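Tuesday, January 25, 2022

To: Toshiko Uchida, Väisänen program office
From: Noboru Nomura
Re: Progress on the kitchen cell, second reporting period

Dear Toshiko,

Thank you for your patience with this one. I had promised it before the holidays, and then the wrist gave us trouble in December and I didn't want to send you a report that said "mostly fine" when I could wait and tell you what had gone wrong and what we did about it. So it's a bit longer than the last one, and I hope you'll forgive that.

## Where the cell stands

The Skustness cell is running again and has been since the second week of this month. You'll remember it as the little kitchen corner with the two sinks, where the arm picks up colored blocks and puts them down again all day long. The task itself hasn't changed since your visit. Nearly everything I have to report is about keeping the arm healthy enough to do it, and that turned out to be a bigger share of our time than I budgeted for in the original plan.

## The wrist cable

The trouble started as a gripper that would close and then forget it had closed. We'd get a clean grasp, the arm would lift, and partway through the lift the gripper would report a lost connection and relax. Then we'd restart it and it would behave perfectly for the rest of the morning, which is the most annoying way for a machine to fail (I'm sure your own people have stories).

We swapped the controller board first, on the theory that it was the oldest part. That cost us two days and changed nothing. Next we went through the software logs with the Trestness group, who were very generous with their time, and they pointed out that the dropouts happened almost entirely when the wrist was turned well over to one side. That sent us back to the wiring. One conductor in the gripper lead had broken inside its insulation right where it left the connector, so it looked perfectly good from the outside and only opened up when it was bent.

The repair was simple once we knew. We made up a new lead with more slack in it and rerouted the main cable so that the bend is spread over a longer length. I also had a second lead made up at the same bench, tested it, and put it in the drawer with a label on it, so the next failure should cost us an hour or so of someone's afternoon.

## Routine care

We've gone from looking after the arm when it complained to looking after it on a schedule, and I'm very pleased with how that has settled in. The routine comes to 6 checks, done with the power off before the first run of the day:

- housing screws, by hand, then with the driver if any of them move
- cable loop, followed with a finger from end to end
- gripper wiring, for rubbing or flattened spots
- gripper fingers, wiped down and opened and closed by hand
- all connectors pushed home
- emergency stop, pressed and released once power is back

After that the arm goes to its home position and does a slow pick over the small sink before we let it up to working speed. We also stop every 400 cycles to wipe the fingers again and check the home position against the reference mark. The stops felt fussy when we introduced them, but the drift we used to correct on Fridays is now small enough that we catch it long before it spoils a grasp.

I should mention that the Jurix bracket we ordered for the wrist arrived with the wrong hole spacing. They've been very decent about it and a replacement is on the way. In the meantime we are using the old bracket, which is holding well.

## Recovery runs

With the new lead in, we've been repeating the block picks from the small sink, paying special attention to the low positions, where the gripper has to reach down inside the rim and the cable is asked to travel the farthest.

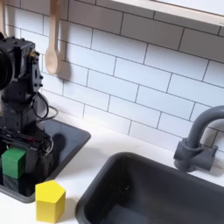

**Does the rerouted cable need a guide or a clip to keep it in place?**

We'd like to run without one until the new bracket is fitted, and then decide. A clip would hold the cable closer to the arm, but it would also put the bending back into one short section, and that's how we lost the last lead.

## Next period

Fit the Jurix bracket, redo the home position afterward, and write up the wrist work properly so that the Trestness group can use it on their own arm. I'd also like to move a little of the unspent travel money into spare connectors, if you're comfortable with that. I'll send the line items separately.

With warm regards to everyone in the office,

Noboru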